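August, bench notes, evening

Third day with the Torneck kit on loan. I have to say by the end of the month if we keep it or send it back.

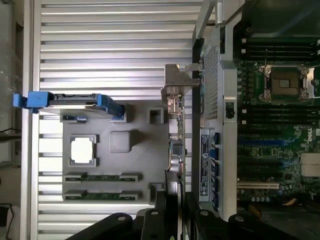 Started with the memory modules on the practice tray. The first pick was fine. On the second the fingers closed a little high and pushed the module sideways in its latches, so I lowered the approach by 2 mm and ran it again. After that it went well enough that I stopped watching every cycle and had my coffee.

The Dell is harder. The practice tray gives you room on all sides and the server does not. I kept the speed low near the expansion card and stopped the arm twice by hand – once too early, I think. The Torneck manual has a whole chapter on practice parts and a page and a half on real machines. I wrote to support about that and got ticket number 2646 and no answer yet.

Price came in after lunch. The kit is 4000 with the fingers and the software, and the service plan is another 2000 a year. Risitz quoted us less last spring, but their fingers were too wide for our kind of work and we would have had to make our own. Walledmont wants the server job done by arm before winter, so waiting for the next Nygård model is out.

Things I like so far: the finger swap is quick, and the wrist camera view is clear enough to line up from. I don't like the software asking me to log in again after every pause.

Tomorrow the hard drive caddy, then the socket if there is time. Need to ask about spare finger screws. Left at ten past seven.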